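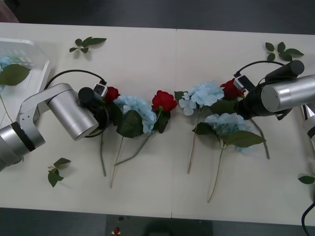
Kunstblumen mit Rosen und hellblauen Hortensien auf weißer Tischplatte

Häufige Fragen zu unseren Kunstblumen

Kann ich Rosen und Hortensien einzeln bestellen?
Ja. Jede Blüte ist auch als Einzelstiel erhältlich. Die rote Rose ist 65 cm lang.

Wie reinige ich die Blüten?
Mit einem weichen Pinsel oder kalter Föhnluft. Bitte nicht in Wasser tauchen — die Farbe kann auslaufen.

Die Blütenblätter sind nach dem Versand gedrückt. Was tun?
Stiele auf einen Tisch legen und die Blätter von innen nach außen aufzupfen. Bei Hortensien hilft leichtes Schütteln.

Darf ich die Stiele kürzen?
Ja, mit einem Seitenschneider. Gekürzte Ware nehmen wir nicht zurück.

Sind die Blumen für draußen geeignet?
Nur überdacht. In der Sonne bleicht vor allem das Hellblau aus.

Gibt es Mengenrabatt?
Ab 200 Stielen. Anfragen beantwortet Mirjam Hendriks, Uswood Kunstblumen, Durchwahl 1356.

Wie lange dauert die Lieferung?
Lagerware ist in der Regel nach zwei Werktagen bei Ihnen.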